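Kandier arm stops at the table join – FAQ

Last updated 2024-02-04. Elango Thomas, Drostmont workshop. Will add to this as people ask.
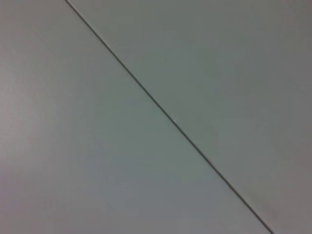
Fault 635 is the one everyone's been ringing up about. Arm comes down to the bench, stops dead, red lamp, won't restart from the pendant. It happens when the height check gets run over a join in the bench top. The wrist camera looks at plain grey surface on both sides and one thin dark line crossing on the slant, with a pale edge along it, and the software takes the line for a step down. So it thinks the bench is lower than it is and keeps going until the force limit trips.

Which arms does it affect?

Kandier arms on the Edau software, version 2 only. The older version didn't use the camera for height so can't do it. If you're not sure what you have, it's on the pendant start screen, bottom line.

Is it dangerous?

Can be. The force limit did its job every time we know of, but by then the gripper is pressing on the bench and there's load in the arm. Keep hands out from under it. Don't lean over to look. At Kaimal the fingers got bent and the pads had to be replaced, no one hurt.

What do I do when it stops?

Hit the emergency stop, even though it's already stopped. Leave the part where it is. Put the key to manual, release the stop, then jog UP in slow, nothing else, until the gripper is well clear. If it won't jog up, leave the stop in and phone us. Do not use the brake release on your own – the arm drops when the brakes come off and it's heavier than it looks.

Can I just clear the fault and carry on?

No. Clearing 635 doesn't clear the wrong height. It'll go straight back down and do the same again, that's how Kaimal got from one bent finger to two. Re-run the height check on a clear patch of board first, away from any join.

How do I know where it's safe to check?

Look at the camera view on the pendant before you press start. Any line in view, move the arm. A slanting one is worse than a square one, don't ask me why, still looking into it.

What about tape over the join?

Tried it. Made it worse, the tape edge got read as well. Please take it off if you've put some on.

Would turning the speed down help?

A bit. Slow to 500 on the speed page and it presses less before it trips. Doesn't stop the fault happening. Leave it there anyway till the fix is on.

When is the fix coming?

Edau say May. It'll make the arm check three spots and refuse if they dont agree. We'll load it for you, no need to download anything.

Do I have to report it if nothing was damaged?

Yes please. Fault number, time, which bench, and a copy of the camera view if you can save one. Write it in the cell log and ring extension 1705. Near misses count the same.

My arm stopped but the number isn't 635?

Differnt problem. Leave the stop in and ring the same extension.

Can I switch the force limit off to get a job finished?

No.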